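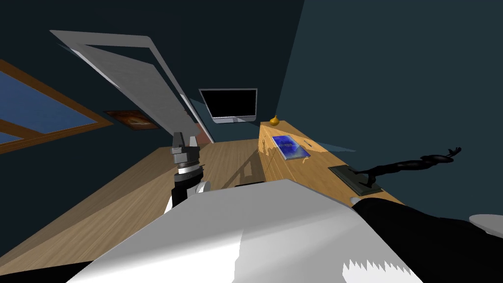 June, 7:40 in the morning, back kitchen

Elderflower cordial and vinegar, second round. Writing this up before Malachy Keogh gets in and tells me what I did wrong.

Where we left off: the first batch of cordial tasted of lemon with a rumor of flowers. Malachy's view was that I'd picked after rain. My view was that Malachy wrote the recipe. We have agreed to test both positions like adults.

Picked from two places this time. One lot from the hedge on the Fahy side, where the bushes get sun until evening, and one from down by the Dular lane, which is shadier and comes into bloom later. Both picked dry, late morning, after the dew had gone. Shook the heads over a sheet and left them there for an hour so the beetles could make their own arrangements. Most did. Didn't rinse. Rinsing takes the pollen with it and the pollen is most of what you're there for.

The Fahy heads were fully open, creamy, strong smell of pear and a bit of muscat. The Dular heads were tighter, greener, and a few had that cat smell that everybody warns you about and then picks anyway. I threw out the worst. Should have thrown out more, see below.

Method, same for both jars:

17 heads, snipped off the thick green stalk with scissors. Last time I pulled them by hand and a lot of stem went in.
Sugar syrup made first, cooled until I could keep a finger in it.
Zest of the lemons in wide strips, then the lemons sliced. No pith if you can help it. I could not entirely help it.
Citric acid stirred in at the end.
Cloth over the top, a plate on the cloth.

Stirred morning and evening. Malachy stirred at lunchtime too, uninvited, and I've noted it in the margin of the jar label.

Tasted after 2 days, spoon straight from the jar.

Fahy: very good. Flowers up front, lemon behind, a little honey at the end. Slightly too sweet neat but it'll be cut with water, so leave it.

Dular: grassy. Not ruined. Tastes like somebody described elderflower to a lawn. The smell I mentioned is there if you go looking for it, and once I'd told Malachy, he went looking for it. Strained it early and put it aside for the vinegar, where it can be rude in private.

Straining: scalded muslin, doubled. Let it drip by itself. I squeezed the bag last time and got a cloudy bottle with a bitter edge, so this time I went and weeded the mint bed to keep my hands off it. Fahy came through clear and pale yellow. Filled 5 bottles and one jam jar that doesn't count, as it was gone by supper.

Bottles were washed hot and dried in a low oven. Caps boiled. Two of the old swing tops had perished rubber rings and I've put new rings on the shopping list for the third time. Bottles are labeled Plitance, which is what we've been calling the house cordial since Malachy's handwriting was misread at the spring market and a woman asked for two Plitances with complete confidence. I have no idea what he'd meant to write. Neither does he.

All of it in the fridge except for one bottle that's gone in the freezer in a plastic tub with room at the top. The freezer one is for the Christmas boxes. I know it's June. The rose petals last year were also going to be dealt with "nearer the time."

Vinegar

Dular syrup was never going to make a proper fermented vinegar with that much sugar, so this is the lazy kind. Cider vinegar, fresh flower heads picked over hard, and a slosh of the strained syrup to round it off. Lid lined with paper so the metal doesn't go. On the windowsill first, then I remembered what sun did to the chive blossom one and moved it into the cupboard beside the Jinenano jars.

Checked it tonight (9:15). Already taking on scent, and the vinegar is covering the grassiness nicely. Flowers keep floating up above the liquid and going brown. Pushed them under with a small saucer. They came up around the saucer. Will try a cabbage leaf, which works for pickles and ought to be beneath my dignity but isn't.

Jinenano, while I was in there

That's the green walnut experiment, for anybody reading this who missed the meeting. Nothing to report except the color, now somewhere between strong tea and a ditch. Don't open it. Malachy, this means you. It needs months and every time the lid comes off we lose another spoonful to "checking."

Open questions

Does the rain theory hold? Can't say, as I changed the bushes, the scissors and the straining all at once, and Malachy has pointed out that this isn't a test. He's right and it was very annoying to hear before coffee. If there are wet heads left on the Fahy side at the end of the month, I'll do one small jar from those, same recipe, nothing else touched.

Less sugar? It keeps less well. Could try it in the frozen lot only.

Gooseberries are nearly there. They want elderflower with them, so hold back one bottle for the jam and hide it behind the mustard.

To do: rubber rings, citric acid (nearly out), more muslin, prune the dead wood on the lane side once the berries are done, strain the vinegar when it stops improving. Ask Fahy if we can have the top end of the hedge before he cuts it, and bring him a bottle when asking.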